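Plendden cloth

Plendden cloth, also Plendden plain or just "plendden". A plain-weave household cloth, undyed, from the Eller valley. Used for table runners, towels, bread covers, bandages at one time. Name comes from the village of Plendden, where most of the looms were, though the yarn was nearly always spun downriver at Edet.

History

Origins unclear. Flax grown in the valley from early on, sold raw. Weaving as a paid trade came later, first in kitchens, then in sheds behind the houses. By the peak there were 136 looms in the village, more than one per household. Cloth went out by cart to Grolarthorpe, the nearest market town, twice a month in summer and hardly at all after November when the road closed.

Decline set in once cheap mill cotton reached Grolarthorpe. Weavers switched to cotton yarn themselves, or to a mix, and the older all-linen type became rare. The last full-time shed shut with 11 looms still in it. Two of those are in the Grolarthorpe town museum, one in working order.

Weave and finish

Plain weave, one over one under. No pattern, no border stripe, though some families put a single blue thread in the selvage as a mark. Woven narrow because the looms were narrow. Finishing was washing, beating, and drying on grass, which took the color from gray-brown to off-white. Never starched. Pressing was done by hand or with a smooth board, wich left the surface flat but without much shine.

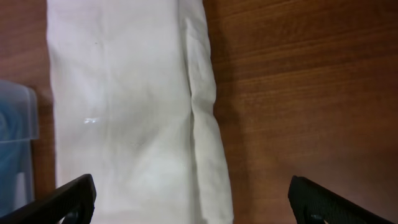
Storage customs get more attention in the litrature than the weaving does. Runners were kept in chests, not hung, and folding was lengthwise only. A cross fold was thought bad luck at weddings. The usual result is a long strip with a thicker, rounded edge down one side where the layers double over, as on the white cloth here, and a faint crease running along the folded part. Older women in Edet called the thick side "the back" and laid it away from the door. Small wrinkles were left alone.

Trade and measures

Sold by the bolt. Bolt length varied, around 300 feet in the early account books, shorter later on. One surviving ledger, transcribed by Randa Zoubi, lists 2,125 bolts over its full run but has pages missing at the front. Prices given in local coin, hard to convert.

Revival

Small scale. Decha Prasertsri and Tarek Obeidat set up a teaching workshop in Eller using rebuilt looms. Output mostly towels. Jayson Tiongson has argued that the revived cloth is too tight to count as true plendden, others disagree.

See also

Edet yarn
Grass bleaching
Grolarthorpe market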